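Visita a Campos, el obrador y la nave nueva

Escribo esto deprisa en el autobús de vuelta, que luego se me olvida todo. Miércoles, jornada de puertas abiertas en Campos, la conservera. Salimos a las ocho menos diez con un frío de los de verdad. Remedios Casado pasó lista en la puerta del autobús y aun así arrancamos tarde - faltaba Kojo Baidoo, que estaba comprando churros para todos. Perdonado.

Llegada. Aparcamiento enano, hay que dejar el autobús en la explanada de la cooperativa y andar un trecho por el arcén. Quien vaya con niños, ojo. Nos recibe Itziar Pacheco, jefa de producción, voz ronca de estar todo el día hablando por encima de las máquinas. Gorro, bata, calzas. Relojes y anillos fuera. A mí el anillo no me salía, jabón y paciencia.

Primera parada, la recepción. En diciembre ya no hay pimiento, claro, la campaña fuerte empieza en julio con el tomate y se alarga hasta que se acaba el piquillo. Ahora toca cardo y algo de alcachofa de invierno. Montañas de cardo. Huele a tierra mojada y a verde amargo. Lo cortan, le quitan los hilos a mano (a mano!) y al agua con limón para que no se ponga negro. Una señora llevaba el ritmo que yo no llevo ni pelando patatas. Le pregunté cuánto tiempo llevaba allí y me dijo que desde que se casó la hermana, y siguió pelando.

Luego el escaldado, un vapor que no se ve nada, y el envasado. Tarros de cristal, la mayoría. La línea vieja hace 800 tarros a la hora y la nueva casi 2000, pero Itziar nos confesó que para el cardo prefiere la vieja porque no lo machaca. La nueva para el tomate triturado y va que vuela. El autoclave impresiona bastante, parece un submarino. Cada carga lleva su gráfica de temperatura en papel, archivada en carpetas por años. Hay una estantería entera de carpetas.

Antes de comer, la sala de proyección. Media hora sentados, se agradeció. Itziar fue pasando cosas en la pantalla, el edificio antiguo, las etiquetas de los años sesenta (preciosas, una con una gallina que no sé qué pintaba), los planos de la ampliación. 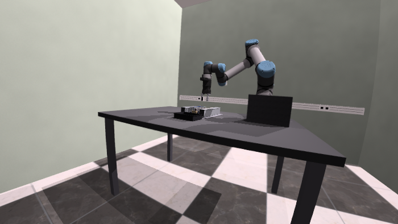 Sala de paredes verdes con mesa gris y brazo robótico, en imagen de ordenador.

La ampliación es lo que tiene revuelto al pueblo, por lo que entendí. Quieren llevar el almacén al otro lado de la carretera, a la finca que era de los Wolberg, y hay quien dice que sí por el trabajo y quien dice que los camiones van a pasar por delante de la escuela. Anselmo Sepúlveda, que es de allí y venía en nuestro grupo, preguntó por el paso de peatones y le contestaron que está pedido. Está pedido desde hace 3 años, dijo él por lo bajo. No tan por lo bajo.

Comida. El menú de la visita se paga aparte y merece la pena. Cardo con almendras, muy fino, la salsa sin grumos, con un punto de jamón. Menestra. Bacalao con tomate de la casa, el tomate buenísimo y el bacalao un poco salado para mi gusto, Maite Collado dice que no, que estaba perfecto. De postre, melocotón en almíbar con queso fresco. Vino del país, se bebe solo. Café flojo.

La sobremesa se nos fue hablando de cómo se hacían antes las conservas en casa. Remedios contó que su madre hervía los botes al baño maría en un bidón en el corral, con trapos entre medias para que no se rompieran, y que dormían todos pendientes de si hacían clac. Maite todavía lo hace, en olla y en pequeño. Dice que el truco es no llenar hasta arriba y dejarlos enfriar dentro del agua, sin sacarlos. 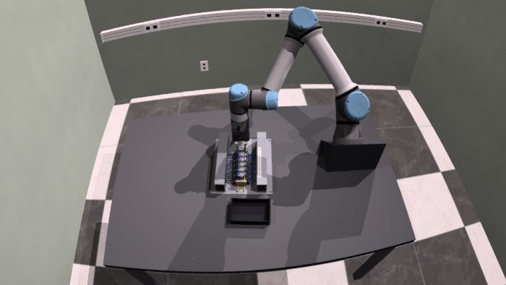

Después de comer quedaba la cata, y aquí fuimos ya con prisa porque el conductor había dicho a las cinco y a las cinco. Tres tomates, dos pimientos, a ciegas, con pan sin sal. Acerté uno. El piquillo asado a la leña se nota muchísmo, tiene ese amargor del final y las pepitas pegadas; el de horno de gas es más dulce y más liso. Kojo acertó todos y ha estado insoportable desde entonces.

La tienda, a la salida. Precios algo mejores que en la ciudad, no mucho. Compré 2 tarros de cardo, espárrago y una lata grande de tomate que no sé dónde voy a meter. La caja de madera surtida está bien para regalar en Navidad, pero pesa un quintal y hay que volver andando hasta el autobús, avisados quedáis. Aceptan tarjeta. Se formó cola, una sola persona cobrando.

Cosas prácticas. Hay que reservar por teléfono, por la web no funciona. Calzado cerrado y que no resbale, el suelo del escaldado está siempre mojado. La visita dura toda la mañana si preguntáis mucho, y nosotros preguntamos. Baños, solo al principio y al final. En la zona de envasado no dejan entrar con bolso, hay taquillas.

Para la próxima Anselmo propone el molino de aceite, que está a un paso y muele hasta enero. Remedios va a llamar esta semana. Los que quieran venir que se lo digan a ella y no a mí, que yo pierdo los papeles.

Utilizamos cookies propias y de terceros para mejorar tu experiencia de navegación. Si continúas navegando, consideramos que aceptas su uso. Aceptar Configurar Más información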